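About Homthorpe

We make tables, desktops and shelves, and we have been happily covered in sawdust for seven years now! Homthorpe started with two benches in a rented garage on Hiebert Street. Today we work out of a shop with enough room to turn a long board around without taking out a light (we learned that the hard way, in the garage).

What we love most is grain. Every top begins with boards laid out side by side, and then we shuffle them, flip them, walk off for coffee and come back to shuffle them again. Straight lines are calm and easy to live with, but those big looping arches some people call cathedrals are the ones that get everybody over to the bench. We try to give them a good spot on the top, where you'll see them every morning with your cereal.
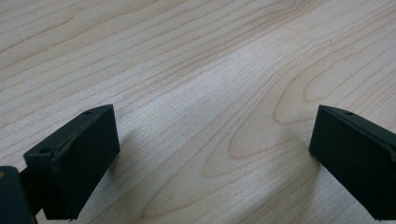 Pale wood with a cathedral figure in the grain and a soft, satin look.

Most of our customers ask for lighter woods and a low sheen, and we're glad, that's what we have at home too. We sand in four stages and finish by hand, and we'd much sooner spend another afternoon on a surface than send it out feeling rough under your palm.

Our biggest job so far was 422 desktops for the Womex study halls, finished this January. It took all three of our sanding stations and a lot of sandwiches. We still do single pieces, though, and always will: a kitchen table, a shelf for an odd corner, a new top for Grandma's old desk legs.

Come by and run your hand over the samples. The shop is behind Bondar Hardware, second door, and the bell works if you push it hard.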